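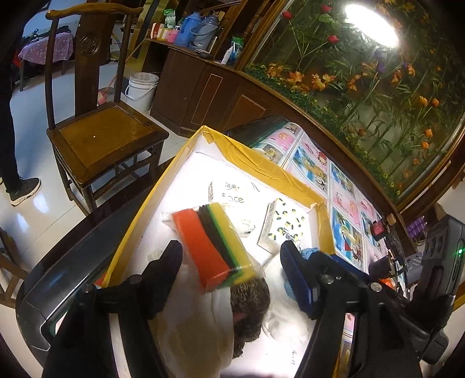

Pince tenue à la main, au-dessus du carton : éponges sous film, paquet de mouchoirs, tête de brosse.

Projet Longo — rapport d'avancement, lot 2
dimanche 12 février 2023
Par Pongsak Phetsri
Imprimer | Envoyer par e-mail

Nous avons à ce jour 1 528 démonstrations enregistrées à la pince manuelle, dont 443 jugées inexploitables après relecture (trajectoire perdue, doigts masqués). Le taux de rejet reste trop élevé pour que je reprenne à mon compte l'optimisme du rapport précédent.

La politique entraînée sur le reste a été évaluée par Letus sur le bras de Purnmont. Sur les objets rigides, les résultats se tiennent. Sur les emballages souples, beaucoup moins : le film plastique brille, se déforme, et le modèle vise volontiers le reflet. L'équipe attribue l'écart au manque de données. C'est possible, mais je n'ai rien vu qui le démontre. Les 229 démonstrations ajoutées en février n'ont pas déplacé la courbe de façon lisible.

Autre réserve : la généralisation à des logements non vus. On nous annonce une méthode indifférente au décor. Or l'évaluation porte sur 10 lieux, tous choisis par ceux qui ont fait la collecte, et Prandard n'a pas encore reproduit les essais. Tant que ce n'est pas fait, je demande que le mot « généralisation » disparaisse des supports destinés aux partenaires.

Dépenses conformes au prévisionnel, hormis le temps d'annotation — dépassement à chiffrer.

Pour la suite : geler la collecte, refaire l'évaluation en aveugle chez Prandard, publier les échecs avec les réussites. La demande de rallonge pour le lot 3 me paraît prématurée et je ne la joins pas à ce rapport.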